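Subject: Re: [calendar-wg] Movable holidays in the Jendov table

Teodor Boström wrote:
> The April export from Urora puts Easter Monday one row too early.
> Is the table wrong, or the import? I count 41 entries in the
> source and 39 after conversion.

The table is correct. The import drops any holiday that has no fixed date and shares a row with one that does. Two entries are affected, and both are in the spring block.

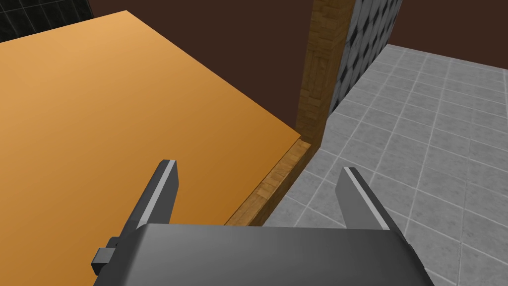 Movable feasts should be stored as an offset from Easter Sunday, never as a day and month. Easter Monday is offset 1, Good Friday is offset -2. The Haugland script already reads offsets – it only needs the column to be present. Lunar holidays are a separate case and stay in their own file, with the start of the day set to sunset.

To repair an existing calendar:

1. Export the current list and keep a copy. Line 176 of the export is where the spring block starts.

2. Delete the day and month for each movable entry and fill in the offset. Leave the name field alone.
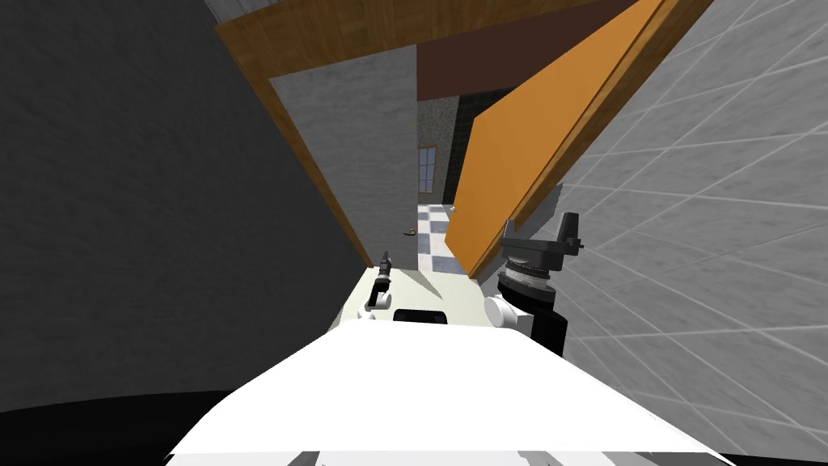 3. Run the Jidton import again with the year set by hand. Version 14 ignores the year in the header.

4. Compare the entry count with the source. If it still reads 39, send me the log.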